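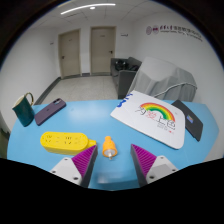

The spring meeting of the Driltidel shared workroom was held at the light blue table on April 30, 2026, with 12 members present and the usual apologies from people who had seen the agenda. The main business was the table itself: what may stand on it, for how long, and who is meant to notice. The group started with what was in plain sight, namely the yellow power strip, a dark teal-green mug with a gold-colored rim and a phone lying face down, and agreed that only one of these was equipment. The mug was admired. It was then asked to live on the shelf with the other mugs, like any other mug.

1. Minutes of the December meeting

Approved after a short debate about the word "sticky," which had been used of the drawer under the window. One member felt it was unfair to the drawer. The word stays. The drawer was tried again during the item and did not open.

Matters arising: the new hook for the broom is up. The broom is not yet on it. The meeting asked that these two facts be brought together before the summer.

2. The blue table

The discussion took most of the evening. The bench group wants the table clear by the time they arrive, as they need to lay work out flat. The morning group says it does clear up, and that anything found afterward must belong to the afternoon group, who were poorly represented and so got most of the blame.

Proposed: that nothing personal stays on the table after its owner has left the building. Questions were asked about what counts as personal. A mug does. A phone does, very much so. A half-finished repair does not, provided there is a note on it with a date and some sign of hope. Notes saying "back soon" will no longer be accepted, two of them having been there since before the last meeting.

A member asked for an exception for drinks in use. Granted, with the condition that "in use" means somebody is going to drink it. Coffee that has formed a skin is to be considered abandoned and may be poured away by anyone with the courage.

There was an attempt to paint zones on the tabletop, or at least tape them. The attempt was made verbally and got no further. Several people like the blue and said so at length.

Agreed: personal items go on the shelf by the door. The rule starts tomorrow, to give everyone one last evening of freedom.

3. The yellow power strip

The strip is liked for being impossible to lose. It was asked whether it could be fixed to the underside of the table, where it would take up no space at all. The reply was that people would then have to crawl, and that the floor is item 6.

Left where it is for now. It is not to be taken to the back room, the yard or anybody's car. The last strip went out to the yard for an afternoon and has not been seen since. A replacement from Vuter was priced at $60, which the meeting thought was a lot for some holes in a row, and the matter was closed with feeling.

Members are reminded that the glue pots have to be unplugged by the person who plugged them in. Telling someone else on your way down the stairs is a nice gesture but does not count.

4. Small orange object

A small bright orange item, narrow at one end, with a pale metallic face and a short silver tip at the other, was brought up under this heading for want of a better one. Suggestions from those present were that it is a plug, a sort of bottle, a part of something important, or a part of something that works perfectly well without it. Support was strongest for the last two, which the meeting recognized cannot both be right.

Agreed: it goes in the jar marked KEEP. A motion to rename the jar MYSTERIES was lost narrowly, and will surely be back.

5. Shelf and storage

The shelf by the door is full. It was pointed out that this has some bearing on item 2.

Most of the shelf is taken up by boxes from the Ballau jumble sale, which were going to be sorted "over the weekend" by someone who did not say which. The boxes have been looked into and hold picture frames, lamp cords and a large number of napkin rings. The meeting had no feelings about the napkin rings.

Agreed: the frames go to the framing corner, the cords get tested or thrown out, and the napkin rings are offered to Shirazi, the lunch place downstairs, who once said something kind about them. If Shirazi has changed its mind the rings return to the agenda.

6. Floor

Swept before the meeting, and it showed. Thanks were recorded to whoever did it. Three people accepted the thanks.

The mat at the sink end is curling at one corner and has been stepped over for so long that new members think it is a custom. To be turned around, so that the curl faces the wall.

7. Opening hours

The room will close at 9 in the evening from next month, as agreed with the landlord. Close means lights off and door locked. It does not mean that a person may begin gluing at that point. A request for a later closing on bench nights was heard sympathetically and put off.

8. Any other business

– The kettle takes too long. Noted, at length, while waiting for it.

– Labels: please write on the label and then stick it on. The reverse order has been tried on the paint cans and can be felt through the lettering.

– A member asked whether these meetings could be shorter. The item was discussed until the end.

The meeting ran 90 minutes and closed with everyone carrying one thing to the shelf, where there was no room for it. The next meeting will be set once the calendar has been found. It was last seen near the boxes.

Home Room Bookings Tools Minutes Contact

Recent items

Minutes of the December meeting
Driltidel key list: please return the one with the green tag
Ballau jumble sale: what is left and why
How to sign up for bench nights
Shirazi lunch menu, with members' remarks
Wanted: a broom that likes its hook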